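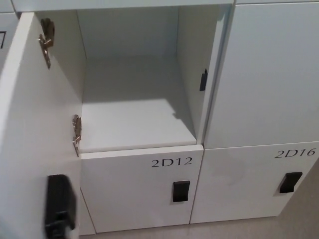
She swims at six in the morning, so I had to swim at six in the morning too. That was the deal. I'd asked for an hour with the woman who has been coming to the Brorley pool longer than anybody on the front desk can remember, and she said fine, but not over coffee, she doesn't like talking over coffee, she likes talking at the wall between sets.

So there I was on a Saturday, in the dark, in November, with my goggles on upside down.

"You've got those wrong way up," she said. It was the first thing she ever said to me.

She's 74 and she asked me not to use her name, partly because her sister reads this site and partly (I think) because she enjoys being a bit of a mystery. She grew up in Lyons, the little one up the valley, and didn't learn to swim until she was 40. I asked her twice about that because I was sure I'd misheard. Forty!

"My mother was scared of water, so we were all scared of water," she told me. "We'd go to the lake and sit on a blanket with our shoes on. Then my own kids got to an age where they wanted me to come in, and I was tired of holding the towels."

Her first lesson was in the old pool on Woreck Street, the one with the low ceiling that everybody complained about and everybody now misses. There were nine adults in the class and she says she was the worst by a mile. It took her three weeks to put her face in. The teacher had them all hold the gutter and hum into the water, and she can still do the hum. She did it for me, quite loudly, and the man in the next lane stopped and looked.

I wanted to know when it changed, when it went from a thing she was afraid of to a thing she gets up at 5:15 for. I was hoping for a big moment. She wouldn't give me one.

"It was boring, how it happened. I went Tuesdays. Then I went Tuesdays and Fridays. Then one week the pool was shut for the boiler and I was horrible to everyone in my house."

She keeps a log. It's a spiral notebook, the kind you buy for school, and she's on her eleventh. She brought it out afterward in the lobby, wrapped in a bread bag to keep it dry, and let me flip through. Every swim is one line: the lengths, the water temperature if somebody has chalked it up, and one word about how it went. "Heavy." "Fine." "Crowded." "Cramp." A whole row of "Fine" one spring. Last year's total was 727 miles, which I made her say again, and she said it again in exactly the same voice. I did 40 lengths that morning, with rests, and felt like I should get a parade.

We got onto equipment, because I love equipment and own too much of it. She does not. She has two suits and rotates them. She has a pair of Zukar goggles she bought on sale and has replaced the strap on twice. She has tried fins ("cheating, but nice") and paddles ("my shoulder hated me") and one of those watches that counts for you, a present from her son, and it told her she'd swum 113 lengths when she knew perfectly well she'd swum 102. The watch lives in a drawer now.

"I can count to 102," she said. "I've been doing it for years."

What does she think about while she's in there? I always ask swimmers this. Most say nothing, or work. She plans suppers. She also goes through the houses on the street where she grew up, one per length, trying to remember who lived in each and what color the door was. Some mornings she gets all the way to the feed store and some mornings she gets stuck at the third house and has to start over. I tried it on my own street that same week and got stuck at the second house, and I still live there.

She has had to slow down some. There was a hip two winters ago, and she spent it walking up and down the shallow end in a foam belt, which she hated and did every single day anyway. The notebook for that stretch says "Walk" on every line, over and over, and then there's a page where it says "Swim" with a circle around it. She turned past that page pretty fast.

I asked what she'd tell somebody who's 40, or 60, and has never put their face in.

"Go on a weekday," she said. "And eat something first. People don't eat, and then they feel sick and blame the water."

Then she looked at the clock, said the aqua class would be in any minute and they splash, and pushed off again. I waited at the wall for a while in case she was coming back to finish the conversation. She did six more lengths, then another six, so I went and got dressed.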